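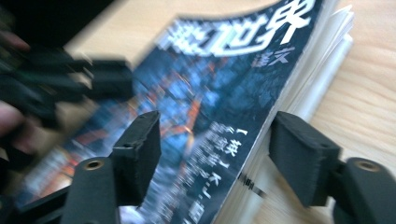
What's the best way to store old magazines long term?
Upright in a snug box, somewhere inside the house, with a backing board every so often to stop them slumping.

Forum index > Collecting > Paper and print

quokkashelf wrote:
Putting the short version up top for the search engines, now for my real problem. I've got 86 magazines, mostly science fiction in a few languages, plus some old gardening ones of Mum's that I can't part with. They've lived in the garage in Gitia archive boxes for years and I've just moved them into the spare room. A few have wavy covers and the whole lot smells like a wet tent. We're in Brisbane so the humidity is what it is. Do I bag everything, or is that overkill? I'd like to still be able to read them, they're not an investment!

Posted Tuesday, 7.40 pm

tinlid_86 wrote:
Don't bag anything that smells. You'll lock the damp in with it. Stand them up fanned open in a dry room for a couple of weeks first – fan on low, not pointed straight at them. Then see how they smell.

Bags after that are up to you. I use the Melis ones, the magazine size, and leave the flap untaped.

paperdaks wrote:
Gonna disagree with the upright thing. Thick paperback-style issues with a glued spine are fine standing up, sure. Thin stapled ones sag no matter how many boards you shove in. I lay mine flat in stacks of 20 or so, spines alternating, and I've had no trouble in all the years I've been doing it.

tinlid_86 wrote:
Flat is fine until you want the one on the bottom. Then you've got a stack on the bed and a cat on the stack.

paperdaks wrote:
So make shorter stacks mate.

gumleaf_annie wrote:
I'm with paperdaks for stapled and tinlid for glued, if that helps (probably doesn't). The bigger thing is getting them out of the garage, which you've done, so well done you. I lost a whole run of sewing magazines to silverfish in a tin shed at Sonunside and I'm still cranky about it. Check down near the staples and along the spine for little grazed patches.

For the smell I put a bowl of bicarb in the bottom of a big plastic tub, sit the magazines on a cake rack over it, and put the lid on. Took 3 goes with the worst ones, fresh bicarb each time.

quokkashelf wrote:
Ooh, the cake rack is a good one. Found grazing on 2 of the gardening ones but nothing moving, so fingers crossed. What about the colour? Some of the dark covers have gone chalky where they rubbed together, and the foreign ones cost me a fortune in postage so I'm a bit precious about them.

tinlid_86 wrote:
Rub is rub, you can't put ink back. Bag those ones so it doesn't get worse. And keep them out of the window. Navy and black covers show every fingerprint too, so wash your hands and skip the hand cream.

northofgympie wrote:
Has anyone tried the Gasetti boxes? They've got a 200 pack of sleeves thrown in at the moment and I'm tempted.

paperdaks wrote:
Had one. Lid's too tight and the handle tore when it was full. The sleeves were alright but.

gumleaf_annie wrote:
I like mine! I don't fill it right up though. A full box of glossy mags weighs as much as a toddler and I'm not lugging that off a top shelf.

northofgympie wrote:
Righto, might get the one and see how it goes.

quokkashelf wrote:
Update: they're fanned out all over the spare room and my sister's coming to stay in September, so that's my deadline. Going upright for the fat ones and flat for the stapled ones. Bicarb's on the shopping list.

tinlid_86 wrote:
Put a cheap humidity gauge in there as well. If it's sitting over 60 most days you'll want a dehumidifier, whichever way up they are.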